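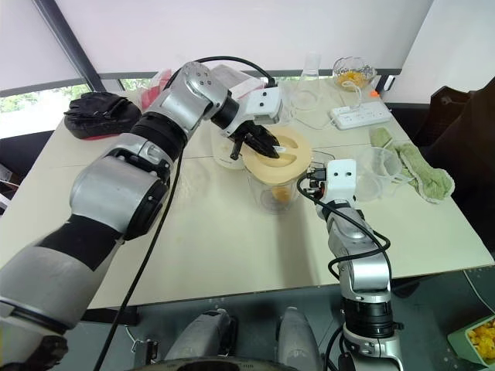 Does a robot with two arms need to be told which arm to use? Santino Salinas put this to the Hidthorpe Shared Workshop by letter, and asked as well whether children could build such a machine themselves. The workshop is pleased to answer both questions on this page.

Print this page | E-mail this page

TWO ARMS, ONE LID
How the Clodstead robot was built to help with food
For readers aged 8 to 12

The short answer to the first question is yes. A robot does not choose an arm in the way that a person does. When you open a jar, one hand holds the jar and the other turns the lid, and you do not stop to think about it. A robot must have each of these jobs set out for it in a program, or must learn them by practising.

What is the Clodstead robot?

Clodstead is the name members gave to the two-armed robot built at the workshop. It stands at an ordinary table and works with ordinary kitchen things, such as bowls, jugs and a food processor. Fruit was chosen for the first tasks. Pieces of fruit are soft and slippery and come in many shapes, and a machine that can manage them has learned something useful.

The parts of an arm

Each arm is made of stiff pieces joined together. The places where they join are called joints, just as they are in your own body. You have a shoulder, an elbow and a wrist. Inside each joint of the robot there is a motor, which turns the next piece by a small amount.

At the end of the arm is the part that touches things. Engineers call this the end effector, but "gripper" or "hand" will do very well.

Power and messages travel along cables. Fitting the cables took longer than fitting the arms. A cable that is too tight will pull when the elbow bends, and a cable that is too loose may catch on a bowl. Members left slack in the loops and then moved every joint slowly, one at a time, to check that nothing was stretched. This check was carried out 40 times before any food was allowed on the table.

Why is a lid difficult?

Try this at home with an empty plastic tub. Put one hand behind your back and press the lid down with one finger. The tub may tip or slide away. Now steady the tub with your other hand and try again.

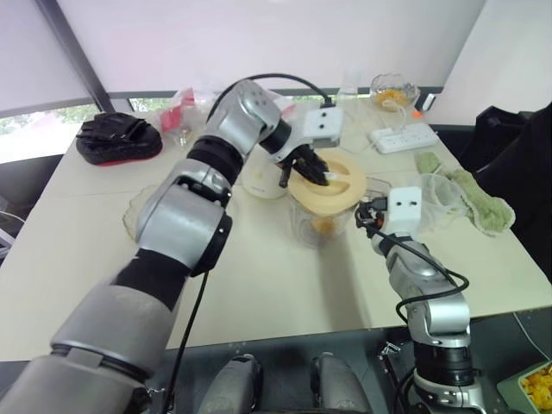

The robot has the same difficulty. If one arm pushes and nothing steadies the bowl, the bowl may move, and the program will then be looking for the lid in the wrong place. The two arms must also keep out of each other's way. Before each movement, a part of the program named Kekano works out where both arms will be and stops them if they would meet.

Pressing is a matter of force. Too little, and a lid stays loose. Too much, and the plastic may crack. The workshop keeps a notebook of every attempt at the lid task, and by August it held 254 entries. A good many of them say only "slipped".

May children take part?

Yes, with an adult present. Younger members usually begin with the Borkowska kit, a cardboard arm with 3 joints worked by string. The full-sized robot may be watched from behind the yellow line while it is moving. The following rules apply to everyone:

- Hair is tied back and sleeves are rolled up.
- Hands stay off the table until the robot has been switched off.
- The person at the stop button does no other job.
- Food that has been used in a test is not eaten.

Words to remember

Joint: a place where two parts meet and can move.
Motor: a machine that turns electricity into movement.
Gripper: the part of a robot that takes hold of things.
Program: a list of instructions that a computer follows.

Schools wishing to borrow the cardboard kit should write to the workshop and give the number of pupils and the age of the youngest.

Contact us | Copyright Hidthorpe Shared Workshop | Back to top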